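**Peg floats next to the gripper in my sim cell — where should I be looking?**

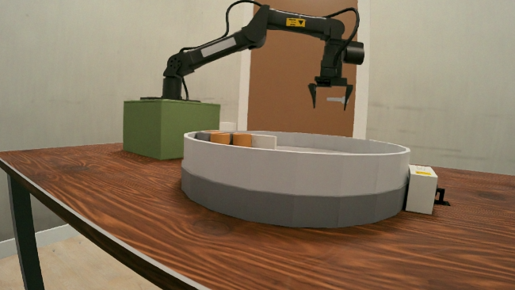 *My cell: arm on the green box, round tray in front, gripper open.*

I'm building a simulated copy of our sorting cell at Mullotness and I've got the arm, table and tray more or less where I want them. The trouble is the little grey peg. It hangs in the air by the fingertips and won't sit properly between them. The orange cylinders in the tray behave fine. I've reloaded the cell 13 times now and I'm getting a bit fed up. Is it the gripper or the peg?

**jutlow80**

Check what the peg is parented to. I had the same thing after swapping grippers — my part was still tied to the old wrist point, so it followed the arm about but sat off to one side. Detach it, drop it in the tray, then save and reload. If it falls normally, your peg is all right and you want to look at the grip point instead. Mine was 17 mm out along the wrist, and fixing that one number sorted it.

**baditach**

try turning gravity on lol

**Abeysekara**

I'd go with jutlow80, but look at the collision shape on the fingers too. If someone's left it as one big box round both of them, nothing can ever get in between and the peg just gets pushed out. Give each finger its own shape. Keep a copy of the old cell file before you start, I didn't and lost a whole afternoon in May!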